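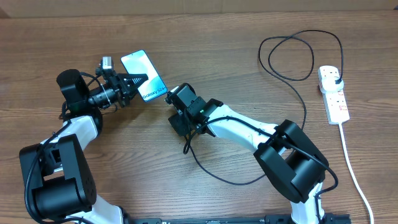
*Phone in the left gripper, right gripper open.*

The household chore under study at Viltness is a small one: handing a phone from one hand to the other. People do it without looking. For two arms on a shared base rail, it requires an agreed position, an agreed angle, and a release that does not come early. Notes are by Sunita Sengar.

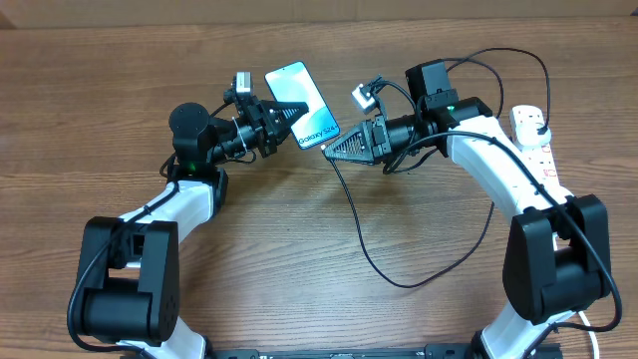

*Left finger against the face of the phone, right finger just below its bottom right corner.*

Textured fingers help with glass, but only if the pads sit flat. Our target is 40 handovers without a drop. The longest run to date is 27.

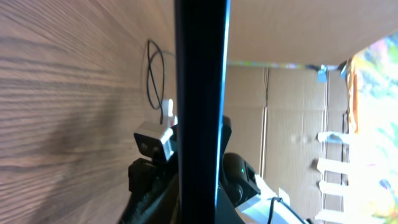 Cable management remains the dull part of any home deployment. Jalen Baptiste logged 22 stops in one week, and seven were caused by a snagged lead. Slack has to be left for the wrist to turn, and a loose loop like the thin black one beside the post is easy for a moving arm to catch. A kitchen counter would be worse. Our present answer on chores is that a handover is close, while clearing a table of mixed objects is not. The next trials are set for August.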